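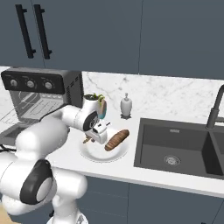 3 min read

June 2022

Okay, long one tonight, I've been saving this up all week and my tea is already cold.

So the arm is going into the Hamutwood kitchen in August. It's official, Noreen Mengal told us at the start of shift, standing by the dish racks with her phone in her hand like she was reading out a grocery list. It'll do plating for the breakfast trays, bread and rolls first, and then if that goes well, fruit cups. Twenty-one trays an hour to begin with. I do way more than that before I've even woken up properly, but okay, it's a start and I guess it doesn't need to pee.

We got to spend the afternoon with the simulated version on the big monitor over at Nustcombe, which I was kind of excited about (I know, I know). Usman Ansari from Donovis drove it. You sit there and the white arm comes in over the counter and goes for the plate, and there's a baguette sort of thing on it, and you're supposed to say whether the bread is where you'd want it. That was the whole job! Me, giving my opinion on bread placement, on the clock! I said it should lie on a slant because then you've got space on the left for the rest, and Usman wrote that down as if I'd told him something important. He asked me how I know when a plate looks right and I had no idea what to say. I just stood there moving my hands around. He said that was fine, and to do it again slower.

The kitchen in it is much fancier than ours. Marble behind the counter, dark blue cabinets, a little cup of herbs. Tamunoemi leaned over and said she'd like to transfer to that one please. I laughed way too loud.

Cayetano did not laugh. He's been on trays 19 years and he had his arms folded the whole time. On the bus back he said, so what do I do while it does the rolls? And I said well, you check them, that's what Noreen said, you'd be the one who checks. He said he checks them now, with his hands, while he's doing it. I didn't have a good answer. I've been turning it over ever since. If you split the doing from the checking, then the checking is just standing there, and standing there for a whole shift is murder on your knees, ask anyone who's worked a door.

Nobody's losing hours, they say. Noreen said it twice. Noman Baloch asked if that was in writing and she said she'd get it in writing, and I believe her, mostly. She looked tired. I think she had to fight for some of it and she isn't going to tell us which part.

The stuff I'm happy about, so I don't only write the gloomy half: the early start moves back by 40 minutes for whoever's on breakfast. Forty minutes! I could eat something sitting down. And my wrist might finally quit clicking, it's been bad since the winter, all that reaching across. Tamunoemi wants to take the training to run the thing, there's a Sethi course they'll pay for, and I think she'd be great. She asked if I'd do it with her. I said maybe. I keep picturing myself getting the hang of it and then having to tell Cayetano where to stand.

What I'd miss is the talking. Breakfast trays is when we talk. You've got your hands going and your mouth's free, and that's how I heard about Noman's baby and Cayetano's sister's house and pretty much everything else I know about these people. With two on the line and the arm in the middle, who are you talking to? I said this to Usman and he was nice about it, he asked how far apart we usually stand. So I showed him. He said he'd see about putting both stations on the same side. I don't know if that'll happen but I liked that he asked.

Need to find the form for the course, it's in my other bag, and text Tamunoemi back before she goes to bed. Also we're out of milk.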